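**3 sept. 2020 — atelier, projet Druster (pliage de linge)**

Présents : Aleksandra, Orhun, Dilek, moi. Roxana passe en fin de séance pour récupérer le chargeur.

Repris la prise par le col. La semaine dernière on attrapait le tissu n'importe où et le pliage partait de travers une fois sur deux. Dilek a réécrit la détection du bord haut, seuil fixé à 1000, à revoir si on change l'éclairage. Tissu blanc uniquement pour l'instant, les couleurs viendront après.

Séquence du jour : approche par le dessus, fermeture, montée, pause de 2 secondes, puis rotation du poignet. Orhun au clavier, Aleksandra à l'arrêt d'urgence.

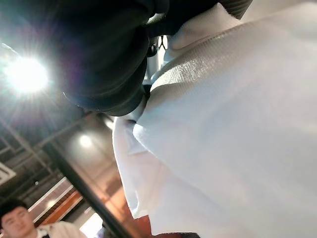 16 essais, 11 prises correctes. Les ratés se ressemblent : la pince ferme trop tôt et ne prend qu'une épaisseur, le tissu glisse pendant la montée. Dilek pense à un retard côté commande. Orhun penche pour le calibrage du poignet, qui n'a pas été refait depuis le démontage. On n'a pas tranché — les deux se testent séparément, on commence par le calibrage parce que c'est plus court.

Autre souci : les plafonniers. Quand le poignet bascule vers le haut, l'exposition automatique de la caméra chute et le contour du tissu devient inutilisable. Passer en exposition manuelle. Aleksandra a trouvé le réglage dans la doc, pas encore essayé.

À faire :

- refaire le calibrage du poignet (Orhun)
- enregistrer les horodatages de la commande de fermeture (Dilek)
- exposition fixe, noter la valeur dans le fichier de config (Aleksandra)
- demander à Roxana s'il reste du tissu plus épais

La démo devant la classe reste prévue en décembre. Batterie rangée à moitié chargée, à rebrancher avant la prochaine séance.

Y. Kravchuk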